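Notes on the Dutier remaster, June

I spent two evenings with the new transfer of the Dutier album, the one Maihi reissued after the original Drerumis pressing went out of print. I own both, so I level-matched them and switched back and forth on headphones.

The tempo is the first thing I checked. The opening track ran at 92 beats per minute on my old copy and it still does, so the pitch correction some listeners reported is not on this edition. The hiss is lower. The bass below 70 Hz is fuller, and on the third track it crowds the kick drum. 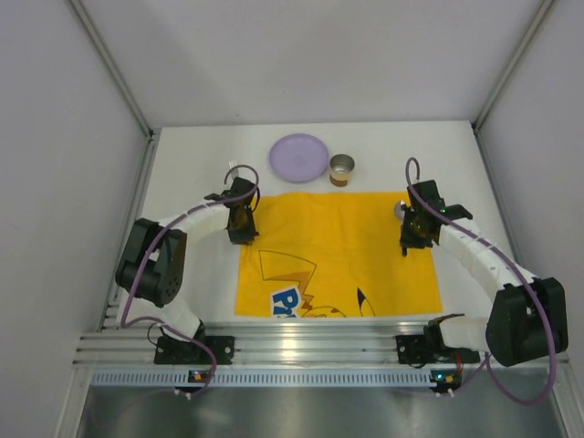 **Is the remaster louder than the original?**

It measures about 3 dB louder on average, with the peaks shaved slightly on the two fastest songs.

The limiting is mild by current standards. The snare on side two keeps its attack, and the long fade on the closing track goes all the way down to tape noise before the cut. On the Drerumis copy that fade ended early with an audible click.

Stereo width is harder to judge. The backing vocals sit further left than I remember, and the organ has moved toward the center.
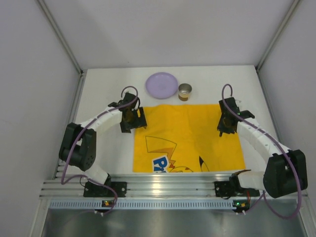
The organ matters most on "Istevex," where it carries the whole second verse. With the part closer to the middle it masks the lead vocal between 1:50 and the bridge. A cut of 2 dB at 163 Hz helped on my system. I have left it in for that song only.

The bonus disc has four demos, all mono. I have played it once and will write it up separately after I clean the disc.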